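The Lodger at Number 135

1. The room

I took the room at Bakell because it was cheap, and it was cheap because of the stairs. A hundred and thirty-five of them, no elevator, and a landlady who met me at the bottom and shouted directions up the stairwell. Her name was Lucrezia Colombo and she had a voice like a ferry.

"White walls!" she yelled. "You can paint them if you paint them back!"

I had two bags and my aunt's accordion, which I couldn't play and couldn't sell. I'd tried selling it in Cocco for 2,000 and the man had laughed so hard he had to sit down (he offered me a sandwich, though, and I took it). So up it came with me, wheezing on every landing like it was the one doing the climbing.

It was a small room. I put my coat on the hook, sat down and listened to the rain come in off the harbor, and I thought, well, I've lived in worse, and with worse people.

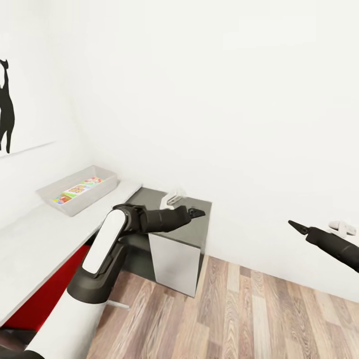

2. The music

The playing started on Tuesday, a little after midnight. An accordion, slow and a bit sour, one of those old Zasen waltzes my aunt used to murder at weddings. I lay there and thought, what are the odds -- two accordions in one building!

Then I put my hand under the bed and the case was open.

I went down all those stairs in my socks. Lucrezia was in her kitchen with the radio off and two cups already poured.

"She found it, then," she said.

"Who did?"

"Your aunt had that room in September, the year she left Ollosis. She still owes me 1,000 for it." She pushed the sugar across to me. "Drink up. She only knows the one tune, and she always plays it twice."

We sat and waited, and upstairs the waltz started over from the top.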